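Section 5: When the arm drags the whole unit instead of opening the drawer

This is the fault I get asked about more than any other, so it has its own section. The Caka arm grabs the handle, starts its pull, and the entire cabinet comes along for the ride. On a bad day it keeps coming until something falls off the counter. Mine did that in August with a full sugar bowl on top, and I was sweeping for days!

You'll see code 131 on the tablet if the arm notices. It doesn't always notice. A light countertop unit puts up so little resistance that the arm thinks it's doing a great job.

CAUTION: Hit the red stop button before you reach in. Pausing from the tablet leaves the motors powered, and the gripper can still close on your fingers.

1. Press stop and wait for the status light to go solid amber.

2. Loosen the grip with the release lever on the wrist. Don't yank the handle out of the fingers (I bent a finger pad that way, and Rissanen charges for those).

3. Pull the drawer out by hand. It should run smoothly the whole way. If the slide catches, fix that first, or you'll be chasing a software problem that doesn't exist.

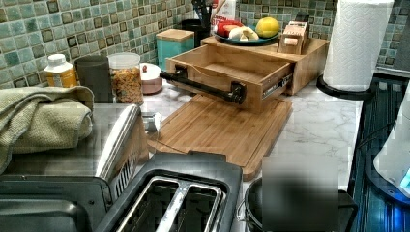

4. Clear off anything breakable from the top and from either side. I know, it's a kitchen and there's stuff everywhere – move it anyway until you've had a few clean runs.

5. Check what the unit is standing on. Smooth stone and cutting boards both let it slide. Niamh Noonan put me on to thin rubber shelf liner, and it fixed the problem in my kitchen.

6. Open Pull Settings and drop the force limit to 20. Drop the speed to 10 while you're in there.

7. Push the drawer shut, take your hands away, release the stop button and run five test pulls. Stay within reach of the button the whole time.

Note: Straight bar handles are easy for the gripper to hold, so it hangs on hard even when it shouldn't. The lower force limit matters more with these than with small knobs.

If 131 comes back after all that, save the log before you restart and send it to Liam Keogh at the Flemthorpe desk. Restarting wipes it – I've lost two logs that way.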